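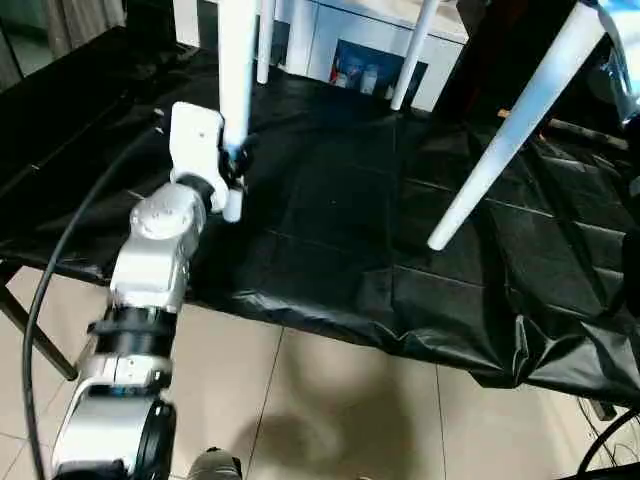 How long should white enamel cure on chair and table legs before the piece is turned back onto its feet?
Seventy-two hours at normal room temperature for a waterborne enamel, and twice that if the legs taper to a narrow tip that carries the full weight.

Subject: Re: [finishing] Cure time for painted legs, and plastic sheet
Wednesday, 9:40 am

The question and answer at the top are the short version for the list archive. The longer version follows, with the original message quoted where I am replying to it.

> I have a batch of small side tables and matching chairs to repaint
> white, all with tapered round legs. I spray them upside down. The
> last set looked fine after a day, so I stood them up, and by the end
> of the week every foot had a ring where the paint had stuck to the
> floor protector and torn.

A day gets you dry to the touch and not much more. The surface skins over while the film underneath is still soft, and a foot is the worst place on the piece to test it. All of the load goes through four small contact areas. Felt and rubber pads both bond to soft enamel, rubber faster than felt.

I kept notes on this when I switched from the Birkmont solvent enamel to the Dorneteo waterborne. With the Dorneteo, at two coats over primer, a fingernail still marked the film at 24 hours. At 72 it did not. I now leave everything for 72 hours before it stands on its own feet, and longer in February, when my shop drops below 60 at night. For tapered legs I double it. I have had no torn feet since.

> Should I be painting the ends of the legs at all?

Seal them, yes. Build them up, no. One thin coat of primer and one thin topcoat on the end itself is enough to keep water out of the end grain. If you flood it, a bead forms around the rim and that bead is what tears. I wipe the rim once with a nearly dry brush about five minutes after spraying.

> I sand between coats with 400. Is that too fine for the next coat to
> grab?

400 is fine for a waterborne enamel between coats. I would not go finer. On a tapered leg, sand along the length and keep the paper moving near the tip, where the diameter is small and you cut through to primer in three or four strokes. Fold the paper in thirds so it doesn't slide on itself. Blow off, then wipe with a damp cloth. Do not use an oil-based tack cloth under waterborne paint.

> What are people putting under the work? I have used rosin paper,
> cardboard and an old bed sheet. The sheet left lint in everything.

Black plastic sheet, the glossy kind, over the whole bench and hanging down past the front and one side. Reasons, in order of how much they matter to me:

It sheds no fiber.
White overspray shows on it right away, so I can see where the gun is wasting paint.
Cured paint flakes off when you flex it, and the sheet can be used again.

There are two drawbacks. Wet enamel pools on it, so a drip stays wet for hours and will find your sleeve. It is also slippery. An upturned chair with only its back edge and seat on plastic will walk if you lean on a leg. I put a strip of non-slip shelf liner under the plastic and another between the plastic and the seat. The liner on top has to stay well inside the edge of the seat or it picks up paint.

Let the fold lines be. I spent an afternoon once trying to flatten them with a heat gun and put a hole in the sheet.

> How do you move a piece that is painted but not cured?

By the unpainted surface, if you have one. On a chair I leave the underside of the seat bare until last and lift from there. If you have to take hold of a leg, do it high up near the joint, where the section is thickest, and not before 24 hours. Cotton gloves leave a weave pattern in soft enamel. Bare, clean, dry hands mark it less - nitrile is about the same.

> One more. The legs unscrew on the tables. Worth taking them off?

If they come out without a fight, yes. Mask the threads and stand them in a drilled board with the joint at 90 degrees to the face. Check the plates for a part number before you lose track of which leg went where. Mine were stamped Kaijage 1253 on one set and had nothing on the other, and the threads were not the same pitch, although they would start in each other's plates for a turn and a half.

I have not tried the Hurniditz hardener that came up here last month. If anyone has run it in a waterborne topcoat, I would like to know the pot life and whether it yellows under white.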